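Percepção e Controlo de Manipuladores
Apontamentos da aula 3: referenciais, calibração e planeamento junto de um bastidor
Docente: Lorena Paredes
Setembro de 2021

3.1 Onde ficámos

Na aula anterior escrevemos a cinemática direta do braço e vimos que a posição do punho, calculada a partir dos encoders, é muito repetível. Repetível não quer dizer exata. Hoje tratamos da diferença entre as duas coisas, que aparece logo que uma câmara entra na cadeia.

Usamos quatro referenciais: B (base do robô), P (punho), C (câmara) e R (bastidor). A notação é a de Kiyoshi Arai nos apontamentos do primeiro módulo: T_BP lê-se "pose de P expressa em B". Peço que mantenham esta ordem dos índices nos relatórios, porque metade dos erros que corrijo são matrizes invertidas sem aviso.

A relação que nos interessa é

T_BR = T_BP · T_PC · T_CR

O primeiro fator vem do controlador. O segundo é constante e obtém-se por calibração mão-olho. O terceiro é estimado em cada imagem.

3.2 A tarefa

A tarefa de referência do semestre é aproximar a garra de um bastidor com um switch e um servidor montados, sem tocar nos cabos. O bastidor não tem posição fixa em B. Se alguém o desloca, a pose T_BR guardada deixa de servir e é preciso estimá-la outra vez.

O módulo de perceção chama-se Vastura e o planeador chama-se Stikero. Os dois comunicam por mensagens com carimbo temporal. A imagem e a leitura dos encoders devem ter o mesmo instante; com o braço em movimento, um atraso de 30 ms já produz um erro visível na pose.
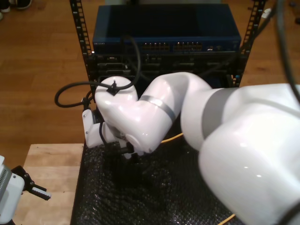 O braço junto do bastidor, com a garra apontada para baixo.
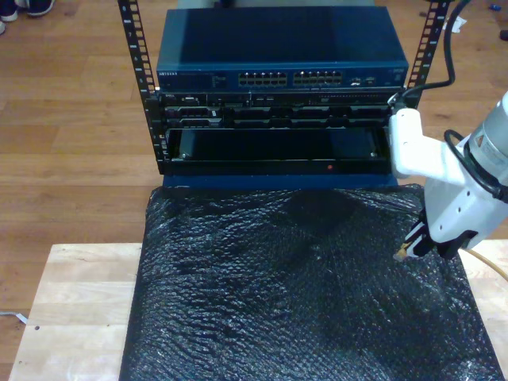
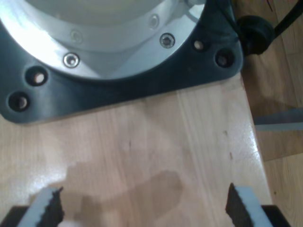
3.3 Calibração mão-olho

O problema escreve-se na forma clássica A·X = X·B, onde X é a matriz T_PC procurada. Cada par de poses do robô dá uma equação. Em teoria bastam dois pares com eixos de rotação não paralelos; na prática usamos 46 poses e resolvemos por mínimos quadrados.

Procedimento para o laboratório:

1. Fixar o padrão de calibração na mesa e não lhe mexer até ao fim.
2. Escolher poses com rotações grandes em torno de eixos diferentes. Poses que só transladam não determinam a rotação de X.
3. Esperar que o braço pare completamente antes de cada captura.
4. Guardar a pose T_BP e a imagem com o mesmo identificador.
5. Resolver primeiro a rotação, depois a translação, e refinar as duas em conjunto.

O resíduo médio deve ser comunicado em píxeis e também em milímetros. Um valor só em píxeis não diz nada a quem não conhece a distância ao padrão.

3.4 Estimar a pose do bastidor

As calhas verticais têm furos retangulares a intervalos regulares, e isto é ao mesmo tempo uma vantagem e uma dificuldade. A vantagem é que temos muitos pontos com geometria conhecida. A dificuldade é a ambiguidade: se o algoritmo associa cada furo ao vizinho de cima, o erro de reprojeção continua pequeno e a pose fica errada por um passo inteiro. Por isso o Vastura usa também a borda superior do switch como âncora.

Superfícies com brilho merecem cuidado. Os reflexos no plástico de bolhas e na madeira mudam de lugar quando a câmara se move, e um detetor de cantos pode segui-los como se fossem pontos do objeto. Filtramos com RANSAC antes da otimização final. No conjunto de treino há 2168 imagens anotadas por Emiko Nishimura, muitas delas com reflexos fortes.

3.5 Planeamento com cabos

O Stikero trata o braço e o bastidor como corpos rígidos. Os cabos não são rígidos, e o modelo atual não os simula. A solução adotada é conservadora:

- o cabo que acompanha o braço é representado por uma cápsula larga, presa à ligação correspondente;
- os cabos na zona do bastidor são volumes proibidos, marcados à mão;
- a rotação da última junta é limitada, para o cabo não se enrolar no punho.

Esta última restrição não é geométrica e esquece-se com facilidade. Duas configurações podem ter a mesma pose da garra e diferir em uma volta completa da junta - para o verificador de colisões são iguais, para o cabo não são.

Na aproximação final trocamos o controlo de posição por controlo de impedância, com rigidez baixa na direção de avanço. O ganho deve subir em rampa. Uma mudança brusca excita vibrações no braço.

3.6 Exercícios

1. Mostre que, se todos os eixos de rotação forem paralelos, a translação de X fica indeterminada ao longo desse eixo.
2. Com a câmara a 0,5 m do bastidor, calcule o desvio lateral causado por um erro de 1 grau na rotação de T_PC.
3. Proponha um teste automático para detetar a associação errada de furos descrita em 3.4.

A entrega é feita em grupos de dois, na primeira aula de outubro. Dúvidas sobre o Stikero devem ser dirigidas a Uwe Kuhlmann.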